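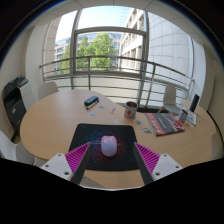
Mouse attempt, take I've-stopped-labeling-them. Pink pads are version two.

I have now spent more of this summer thinking about picking up a computer mouse than I have spent using one.

For those who skipped the April posts (wise), the short version. I'm building a hand-held gripper, two fingers, printed mounts, on the shared bench at Bellholm. The project is called Elton, for reasons that made sense late at night. Eventually Elton's fingers go on an arm. For now the arm is me, and I'm cheaper to repair.

The first fingers were straight and hard and treated every object like a bar of wet soap. The new ones slant in toward each other and sit on ribbed soft pads, which I printed in magenta. I had 41 grams of magenta left and zero grams of anything else flexible. Benedek Bárány looked at the result and asked if it came with a matching purse.

The ribs let the whole finger give a little before it grips, so I no longer have to line everything up like a surgeon. The mug or tin or whatever it is with the strawberry on it went fine, though I only tried that one empty. The marker is easy if you come at it square to the barrel and hopeless otherwise. The mouse is the mean one. It's a smooth, rounded shell with no edges worth mentioning, and if the fingers touch above the widest part, it squirts out backward — quite fast, on a mouse pad.

What helped was going lower and slower, plus 2 millimeters off the tips. What did not help was the grip tape from Rolline, which stuck beautifully to the mouse and not at all to the finger.

Still to fix: the screws in the left mount back themselves out after an hour or so of squeezing. Benedek says threadlocker. I say threadlocker on printed plastic is how you get cracked plastic, and we've agreed to each be right separately. I may try heat-set inserts, if I can find the bag I bought in April and put somewhere safe.

Files go up once I've renamed them. The current one is called finger_final_no_really_2, and I have some pride left.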